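Notebook, Dec 4, 2018

Picking up where I left off on the renewal packet work, and I am writing this out longer than usual so that whoever opens the notebook next doesn't have to dig through my sticky notes. I have a cold and a full pot of tea, so bear with me.

The question I've been chewing on is why people who already have coverage lose it at renewal time. We aren't looking at new applications at all in this round. These are households that got through the hard part once, were found eligible, used their coverage, and then fell off when the renewal form came due. Most of them were still eligible as far as anyone can tell. They came back a few months later and applied all over again, which is a miserable thing to have to do with a sick kid or a prescription running out.

The set I'm working from is 1,848 closed renewal cases, with the names and addresses stripped off before they ever got to me. I have the reason code for each closing and the free-text note the worker typed, when there is one. The codes are not much help, I'm sorry to say. "Failure to provide" covers everything from a form that never came back to a form that came back perfectly filled in but without a signature on the last page. So I've gone back to the notes, and I've been reading them the slow way, with a pencil.

A few things I want to get down before I forget them.

The signature page is a real problem. In the current packet it sits behind the voter registration insert and the language notice, and I think a lot of people reasonably decide they're done when they get to the insert. I did it myself! I filled out a blank packet at my kitchen table last night as a pretend family of four, and I sealed the envelope without signing. I've been looking at this form since June.

Then there's the income section. It asks for "current monthly income" and gives you one box. If you're paid every two weeks you have to do some arithmetic that is easy to get wrong, and people who double a biweekly check come out lower than they should, and then the number doesn't match the pay stub, and then a letter goes out asking them to explain. I don't think the letter is unkind exactly, but it reads like an accusation if you're already nervous. I'd like us to try a version that lets people write down what one paycheck is and how often it comes, and let our side do the multiplying. The Mavov draft already does something close to this on its second page, and I should have paid it more attention the first time it crossed my desk.
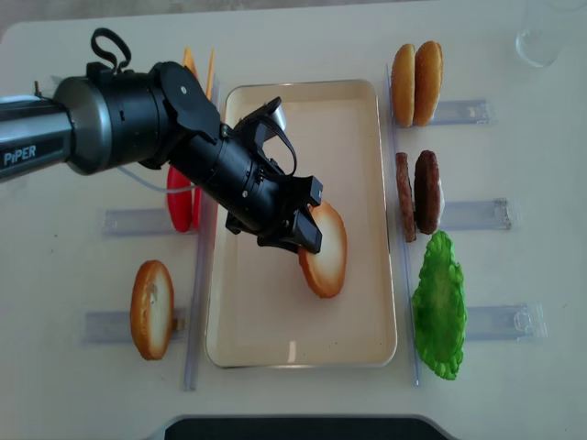 Rarnedau Health Coverage Access Workshop, Forms and Notices Team

On to the drafts themselves. We have 2 in play now, Mavov and Prinda, and I want to be fair to both of them, having been a little grumpy about Prinda at the last meeting.

Mavov is the shorter one. It prints what we already know about the household and asks people to cross out anything that has changed. I love the idea and I think it's friendlier than a blank form, like being greeted by somebody who remembers you. My worry is what happens when the printed information is stale. If the form says you have a job you left in the spring, and you don't notice, and you sign it, you've now signed something that isn't true. We need a plain sentence right above the signature, along the lines of "Please check every line, even the ones we filled in." I tried putting it at the top of the page, but by the time I reached the bottom I'd forgotten it, so down it goes.

Prinda is longer and goes person by person through the household. It has much more white space, and the type is a good size. It also handles mixed households better than anything else I've seen here, meaning the families where the children qualify for one thing and the parents for another, or where a grandparent in the home is covered under the rules for older adults. On Mavov those people get squeezed into a table with tiny columns. On Prinda each person gets a page, with a place to say "nothing has changed for this person" and move along. For a household of two that's lovely. For a household of seven it's a small novel, and the postage goes up too.

What I'd like to try next is a Mavov front with Prinda person pages tucked in only where they're needed. I have no idea yet whether the print shop can do variable inserts at a price we can stand. Ask.

Notes from the read-aloud session, while I still have them in my head. We had 11 people, all of whom have been through at least one renewal on their own or for a parent. They read the cover letter out loud and stopped wherever they wanted to. I cannot say enough good things about this method. You can argue about a sentence for an hour in a meeting, and then you hear a person trip on it and the argument is over.

Where they stopped:

"Your benefits will be discontinued." Several people took this to mean it had already happened. One woman put the letter down and said she would have cried, and then probably called her sister. We are changing it to "Your coverage will end on" with the date right there, followed by what to do to keep it.

"Household." Always this word. Does it mean everyone under the roof, or everyone on your taxes? What about the cousin on the couch? The real answer depends on the program, and we can't fit it all on the cover. My best attempt so far is to have the form ask who lives with you and who is on your tax return as separate questions, and never make the reader do the sorting. I'm still not happy with the wording for a child who splits time between two homes.

"Share of cost." A man in the group had been paying one for years and thought it was a monthly bill due whether or not he saw a doctor. He was surprised, and a bit cross, and I don't blame him. The letter needs to say that it works by the month, that you only meet it in a month when you have medical expenses, and that you don't owe it in a month when you have none. I want an example with small round numbers in it. We should run that paragraph past the eligibility people before it goes anywhere near a printer.

"Verification." Nobody liked it. "Proof" went over fine.

"Postmarked by." Fine for the older folks, a mystery to a couple of the younger ones. I've put "mail it by" in the new draft, and I want to check with legal that the meaning holds.

The phone number was the happiest surprise of the session. People went straight to it. They didn't care for it being at the bottom in gray, though, and more than one of them said they'd want to know the best time of day to call. I would too! I've asked the call center for their quiet hours and they promised me a chart. If the middle of the week really is calmer, let's say so on the letter and save everyone some hold music.

Now the Chu tracker, which I've been putting off because I don't enjoy spreadsheets as much as some of you do. I moved all of the worker notes over this morning and sorted them into piles: never returned, returned late, returned without a signature, returned without proof, returned with a mismatch, mail came back, and a last pile I've labeled "can't tell." The last pile is larger than I'd like. A good many of those notes just say "see previous," and I don't have the previous. I've written to ask whether the earlier notes can be pulled without bringing any personal details along with them. If they can't, we leave the pile as it is and say so in the write-up. Please don't anybody guess at those to make the chart look tidier.

The returned mail pile deserves its own round, I think. A better form does nothing for a person who never sees it. Some of those notes show a newer phone number on file, and I wonder whether a call or text before the packet goes out would catch people who've moved. That belongs to a different team and a different budget, but I'd feel silly not writing it down.

One correction to my entry before this one. I wrote that people have to send the whole packet back even when nothing has changed. That's how the old instructions read, but the form itself only asks for the filled-in pages and the signature page. So the instructions and the form disagree with each other, and it's no wonder folks are mailing back the inserts and the language notice and everything else. I've flagged both lines in the margin of the master copy, in green.

To do, for me unless you feel like grabbing one:

Move the signature block in the combined draft so it comes before any inserts.
Write the paycheck question two ways and bring both to the next read-aloud.
Share of cost paragraph, with the example, to eligibility for a look.
Ask the print shop about variable inserts and what they'd do to the postage.
Chase the call center chart if it hasn't come.
Get the Spanish cover letter read aloud too, by people who'd really be receiving it. The one we have is a translation of the old English, with all of the old English's troubles.

The blank packets are in the second drawer, under the window envelopes. If you take the last of them, print more, and use the version with the green marks.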